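March, kitchen diary: the grey has been chosen! 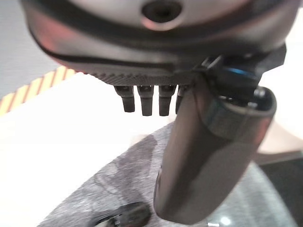
I have been going back and forth on the colour for the kitchen drawers for so long that Gregor had started leaving the room whenever I picked up a paint card. White was too white, the sage looked lovely at breakfast and like pond water by dinner, and the navy (sorry, Shona) was never going to work with our floor. What I wanted was a grey with some warmth in it, and I couldn't find the words for it at the paint counter. Well, that smooth grey with the faint pinkish sheen over the curve is it, that's the one! I've been holding my phone up against every card in the house. And the strip of fine ribbing underneath, all those little parallel ridges catching the light, has given me ideas about the drawer pulls too. I'd been set on plain round knobs. Now I want something with a bit of grip to it, in a darker grey than the fronts.

So off I went to the shop this morning with Archie in the back seat eating a Vegemite scroll. Three cards came close. One was called Provum, which sounds like cough medicine, and it's the winner by a mile. They mixed me a 200 ml tester and I had the first drawer front painted by half past ten, laid flat over two chairs on the verandah. Oh, it's gorgeous. In the shade it's a quiet, soft grey, and then the sun comes round the lemon tree and up comes the pink, just a blush of it. I made everybody come out and look. Archie said it was the colour of a galah, which I'm taking as a compliment.

The prep is the boring bit but I quite enjoyed it, with the radio on and the magpies carrying on along the fence. Sugar soap first, then a rinse, then a light sand with the 400 grit. I did the cutlery drawer twice as there was something sticky along the top edge, golden syrup at a guess. Drawer contents are all over the dining table. We own so many egg rings. I found the good peeler, the one I accused Eduardo of walking off with at Christmas, so I'll have to ring him and grovel.

Handles: measured the old holes, 72 mm between centres, which is apparently nobody's standard size any more. Of course it is. Evander next door reckons fill them and start again, and he has offered to lend me his drilling jig. He also offered his opinion on skirting boards and the state of our gutters, but he came with a bag of figs so all is forgiven. There's a ribbed bar pull in the Gekaden range that I keep going back to. The full set comes to $115, a bit more than I'd planned, though when I think how many times a day I open that tea towel drawer it seems very reasonable indeed. Gregor's word was "hmm".

Lined the two bottom drawers while I was waiting for paint to dry. Leftover brown paper, cut to fit, and it looks so neat I don't want to put anything back in. The rolling pin has a new spot at the front. The baking tins are going down low where Archie can reach them, he's mad keen on scones at the moment and it saves me bending.

Second coat went on at four. I left a thumbprint in one corner and had to sand that bit back and start over, serves me right for touching. Shona rang while I was doing it and I told her about the pink and she went very quiet and then asked if I was sure about the navy. I am so sure about the navy.

Still to do: buy the big tin, undercoat the other drawers, find somewhere for the fish kettle. Dinner was toast and figs on the back step, with the painted drawer propped where we could see it. I've just been out with a torch for one more look.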